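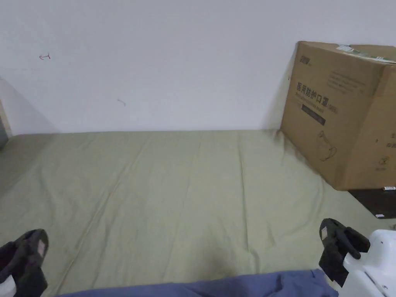 OPINION | HOME LIFE

The bed is not a shelf

By Maeve Mac Suibhne

I have read a lot of moving advice lately, most of it written by people who sell boxes. The current favorite is the bed rule. Make the bed first, the experts say, before you open a single carton. Then use it as your sorting table. You won't be able to sleep until it's clear, so you will clear it.

I don't believe a word of it.

I tried the bed rule in March, when I moved into two rooms on the third floor with a landlord who had painted the walls white and considered his work finished. I put the fitted sheet on and set the first box down on it. By eleven that night the bed was full, I was tired, and everything on the bed went onto the floor in one armful. The rule assumes a person at the end of the day has the same willpower as a person at breakfast. I would like to meet this person.

There is also the matter of what a box has been sitting on. A big corrugated carton that once held medical protective masks sounds like the cleanest thing in the world, and maybe the masks were. But the outside of a shipping box has a label and a strip of tape on it for a reason. It traveled. It has been on truck beds and loading docks and very likely a sidewalk, and now we want it on the sheet where somebody is going to put their face. My friend Felicja Brzozowska thinks I'm fussy about this. She also keeps her suitcase on her pillow, so we will not agree.

I'll say one thing for used cartons: they're free, and they tend to be stronger than what the movers sell you. Pamar quoted me 1590 for a "complete packing solution," and when I asked what was complete about it, the man on the phone said tape. I got my boxes from the back door of a pharmacy instead. The trouble came later. A reused box tells you what used to be in it, in large bold type, and unless you write over that you'll spend Saturday morning looking for the coffee filters in a stack of cartons that all claim to be something else.

The advice people have an answer to this too, and it's a label maker. Leandro Ortuño bought one for his move. He made beautiful labels. Most of them said "misc."

What bothers me most is the promise behind all of it, that a move is a puzzle and there is a clever order of steps that will make it painless. Every year there's a new order. Bed first, kitchen first, bathroom first, one box a day. They can't all be right, and I notice that none of them mention carrying anything heavy.

My own method is dull. Boxes go on the floor against a wall, with the writing facing out. The bed gets a sheet and stays a bed. If a carton hasn't been opened in a month, I open it standing up, with the trash can beside me, and I don't sit down until I hit the bottom.

It still took me weeks. The last box had phone chargers in it, and a colander I'd already replaced.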